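Antes da garra, o comando

Passámos dois meses a comparar garras, e a da Paltero ganhou à da Trukar por pouco. Continuo a achar que discutimos a peça errada. Em 522 tentativas com atacadores, a maioria das falhas veio do comando na mão do operador. Quem compra devia testar primeiro os comandos, com luvas e ténis de lona a sério em cima da mesa. 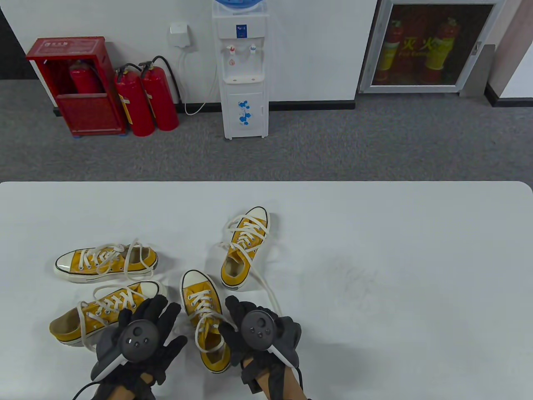 O preço do cabo

O cabo pesa no pulso ao fim de 65 minutos. Prefiro isso a trocar pilhas.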